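Chapter 2
When the Arms Came to the Bench

I spent 17 years packing glass and kitchenware before I wrote a word of any textbook, so I'm going to start with my hands. They ached every May, when the orders from Gillach came in, and I'd have loved a helper that never got tired!

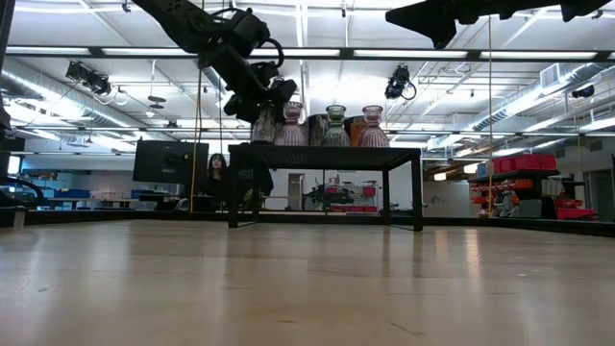
Does a robot arm take over a whole job when it arrives at a workplace?
It usually takes over a few tasks, such as lifting and placing, and the rest of the job shifts to fit around them.

That shift is what this chapter is about. At Ivaver, where I worked with Marwa Benkirane, we used to say we were "on the line." After the arms, we said we were "on setup" (and it took me most of a year to stop saying it wrong).

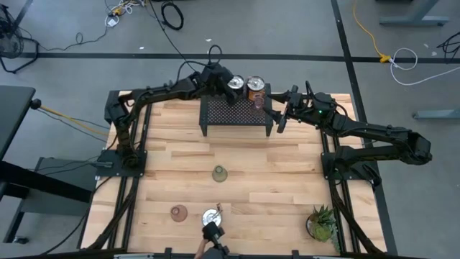
Marwa liked setup right away. She'd been the fastest packer we had, and now she was the one who decided where a cup should start and how a jar should be picked up. I missed the chatter, I'll admit, and I missed being good at something without thinking. 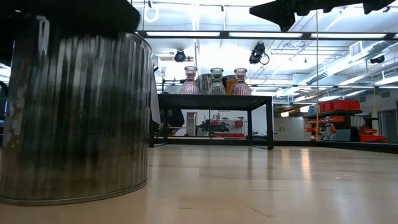

Pay was the other sore spot. Our supervisor, Amr Ait Ali, had 9 people to retrain and one pay scale written for packers, and it had no line for what we were doing by then. We'll come back to his Saturday meeting in the case study, so keep it in mind as you read.
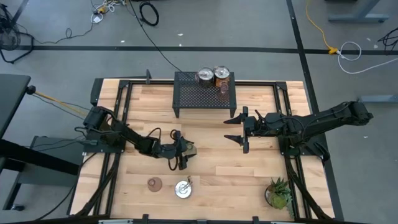

2.1 Tasks and Jobs

Let's get two words straight first. A task is one piece of work, like setting a lid on a jar. A job is the bundle of tasks that somebody gets paid for.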